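3.2 Equipment planning and the purchase of grippers

The equipment budget for the household study was drawn up by Kekeli Bawa in April, before any kitchen had been chosen. It covered hand-held grippers, spare finger pads, storage and carrying cases. Robot arms were left out of this first round. An arm needs a bench, a power supply and a safety check for each site, and our money would have stretched to only one. Hand-held grippers can be carried into a home in a bag and used on whatever counter is there.

We set the spending limit at 2000 for grippers and a further 2000 for everything else, including repairs. Quotes were requested from two suppliers, Bondine and Jadside. Bondine offered the lower unit price but sold pads only as part of a complete finger. Jadside charged more at the start and sold pads singly. Dale McIntyre worked out the cost of both offers over 6 months of use, and the second came out cheaper once pad wear was included.
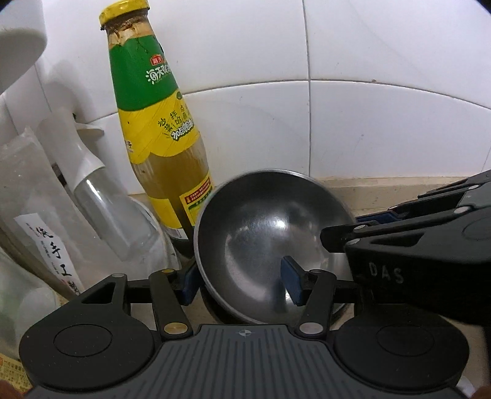
Pads were the item we had most trouble estimating. Kitchen objects are harder on rubber than the blocks and cups used in our earlier bench trials at Hircombe. Thin metal rims press into a small area of the pad, and glazed dishes call for a firm grip if they are not to slide. We therefore budgeted for pads as a consumable, with a fixed number of sets per site, and kept a record of each change. The record also gives us a wear figure to use when we plan for arms.

A second question was whether to buy grippers singly or in pairs. Many kitchen tasks can be done with one hand, but moving a large plate or steadying a bowl often calls for two. Buying in pairs meant fewer sites could run at once. We chose pairs — the Frimpong pilot had already shown that a single gripper left too many tasks unfinished — and spread the site visits over a longer period to make up for it.

Counter space also entered into the plan. A home kitchen is seldom cleared for the work, and both grippers have to move among dishes and bottles that stay where they are. The width of the gripper with its fingers fully open was made a buying requirement for this reason. 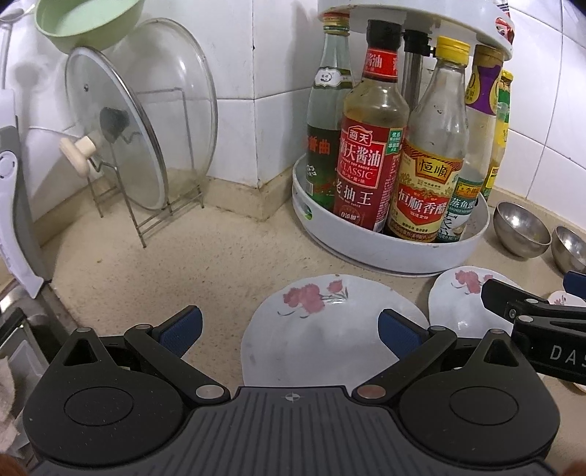
Figure 2. Two hand-held grippers at a kitchen counter with plates, steel bowls and a two-level condiment organizer.

The order was placed on 15th December. Storage costs were lower than planned, and the difference was moved to the repair line.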